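Ticket: Jaw opening reads closed while the jaws are open, left hand only
Product: Plellum recorder, build 2, with hand-held grippers
Project: Fadura (garment folding)
Reported by: Kļaviņa lab, capture desk
Status: Open, workaround in place

Problem

We are comparing two ways of getting jaw opening out of a pair of hand-held grippers before we commit to one for the rest of Fadura. Method A is the camera method in Plellum: the recorder finds the two blue fingertip pads in the gripper's own camera view and works out the opening from the gap between them. Method B is a small encoder module from Skoltton that reads the linkage directly and sends the value to the recorder over the same cable as the trigger.

On the bench the two methods agree well enough that we had planned to drop the encoder and save the weight. On a real folding task they do not. The camera method on the left-hand unit drops to "closed" in the middle of an approach, stays there for a short run of frames, and then jumps back. The operator's fingers have not moved and the encoder trace is flat through the whole event.

In the worst recording, 1,077 of 2,332 frames have a left-hand opening from the camera method that disagrees with the encoder by more than our limit. The right-hand unit in the same recording has a handful, all at the start.

Steps to reproduce

Put the task item on the bed. Ours is a folded black garment on a patterned fleece blanket, with the window on the left as you face the head of the bed.
Start both units in Plellum with the default pad profile.
Open the jaws and bring them down over the near part of the garment, one from each side.
Hold for a few seconds without squeezing.
Compare the camera opening with the encoder opening.

Expected: both methods report open.
Actual: the encoder reports open. The camera method reports closed, or reports open with a low confidence score, depending on where the wrist is pointed.

Notes from the first pass

The fault follows the pad color as the camera gets it. The pads are the same part, but the right pad comes through as a bright blue with its ridges clear, and the left pad comes through dark navy. Over the black garment the left pad has very little to stand out against. Over the cream and orange parts of the blanket it does better.

The linkage pins are worth mentioning. They are round and silver and they stay easy to find when the pad does not. If the tracker could fall back to the pins, I think most of the bad frames would go away.
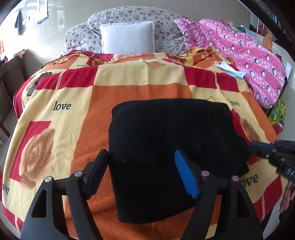 Skoltton
Thanks for the detail. Before anyone blames the pad color, please rule out the encoder. A flat trace is also what you get when the magnet has slipped on its shaft, and a slipped magnet will happily report "open" all day. Do a full open and close on the left-hand unit with the recorder running and check that the count covers the whole travel. It should come out at nearly 4,000 from stop to stop. Then swap the encoder modules between the two units and run the same approach again. If the flat trace moves with the module, the module is at fault and the camera method may be right. If it stays with the hand, we would look at the camera side. Also tell us whether the two units share a clock in your setup. A lag between streams can look like a disagreement in value, mainly when the jaws are moving.

Update 1

Did all three.

Travel: full count on the left-hand unit, stop to stop, repeated until I was bored with it. No missing counts and no drift on return. The right-hand unit gives the same.

Swap: modules exchanged, recorder restarted, same approach on the same garment. The encoder trace stays correct on both hands. The camera method still drops out on the left hand only. I also watched the jaws by eye during the hold. They were open when the encoder said open.

Clock: both units are on one clock through the recorder. I checked with a quick squeeze at the start of each take and the edges line up to the frame.

So the encoder is cleared as far as I am concerned, and the ticket stays with the camera method.

Update 2

Changed one thing at a time on the camera side. Each change was tried on the same approach path with the jaws held open.

Exposure. Auto exposure was on by default. When the black garment takes up the middle of the view the camera raises exposure, and when the wrist tilts toward the window it cuts exposure hard. The second case is the bad one. The window blows out, everything nearer goes down, and the pad on the shaded side goes down with it. Fixing exposure helped, but a value that keeps the shaded pad usable washes out the wall and the far end of the bed. That does not matter for jaw opening. It may matter to whoever uses the video for something else, so I do not want it as the only fix.

Pad profile. The default profile has a fairly narrow blue range. Widened it at the dark end. The left pad is now found more often, and so are other things. With the wide profile the tracker twice chose the disposable face mask lying on the bed, which is light blue and white and well outside anywhere a fingertip could be. It reported an opening larger than the linkage allows. There should be a limit in the software for that, and I would like it logged as a separate request: reject any pad candidate outside the arc that the fingertips can reach.

Blanket. I expected the printed blanket to be a problem because it has lettering and hard edges between the color blocks. I found no effect on the pad search. There is no blue in the parts near the jaws, so the color search goes straight past it.

Second gripper in view. This one did have an effect, though a smaller one. When the other hand comes in from the side, its own pad can be picked up as a candidate for the near jaw. With the arc limit above it should be rejected most of the time. It will not be rejected if the two grippers are working close together on the same fold, and on this task they often are.

Lens corners. The corners of the view are dark on these cameras. The outer arms of the jaws come close to that area when fully open, but the pads stay clear of it. No action.

Update 3

Tried moving the work. With the garment turned and the operator standing closer to the foot of the bed, the left hand is less often between the window and the fabric, and the dropout rate falls a lot. I do not consider it a fix. We cannot tell every site where to put a bed, and the Fadura plan says that the room is used as found.

I also tried the approach with the left fingertip over the garment and the right fingertip just past its edge, over the pale part of the blanket. That is a normal starting position for picking up the near side of the fold, and it puts the two pads on very different backgrounds in one view.
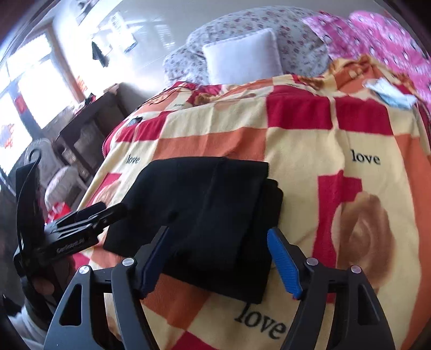 With the default profile the right pad was found in every frame I checked and the left pad came and went. With the pad profile widened and exposure fixed, both were found, but the left confidence score stayed low enough that the recorder marked the value as doubtful. The encoder had no trouble in either case.

A pad in a lighter color would probably help over black cloth and hurt over white. I have not tried it. Changing pads also changes grip, and then the comparison is no longer only about sensing – so it would need its own set of takes.

Comparison so far

Camera method
Adds no weight and no extra part to fail. Good on the bench and over light fabric in even light. Fails on dark fabric with a window to one side, and the failure is a believable wrong value ("closed") with no error raised. That last part is the main complaint in this ticket.

Encoder method
Right in all takes on this task, both hands, before and after the module swap. Adds a module and a connector. The connector sits where the operator's hand goes, and one operator found it sore after a long session. Needs a zero at the start of each take. If the zero is skipped, every value in the take is off by the same amount, which can be repaired later as long as the jaws are fully opened once.

Workaround in use

Encoder as the main source on both hands. Camera method still recorded, but kept out of the opening channel. Auto exposure back on, for the sake of the video. Takes made before this change stay in the store with the left-hand opening marked as not trusted.

Requests to Plellum

When a pad is lost, report "unknown" and hold no value. Do not report "closed".
Limit pad candidates to the arc the fingertips can reach.
Allow the linkage pins as a fallback. They are present on both sides of the view in the open position and they show up well against dark cloth.
Allow a separate pad profile for each hand.
Write the confidence score into the exported file. At present it can be seen in the recorder window and is lost on export.

Request to Skoltton

A right-angle version of the connector, or the same connector turned toward the wrist.

Update 4

Plellum has accepted the first and last requests for the next build and moved the arc limit to its own ticket. No answer yet on the pins. Skoltton can supply a right-angle connector in August.

Leaving this open. I will run the same approach again on the new build, same garment, default profile, auto exposure on, and post the frame count for the left hand next to the old one.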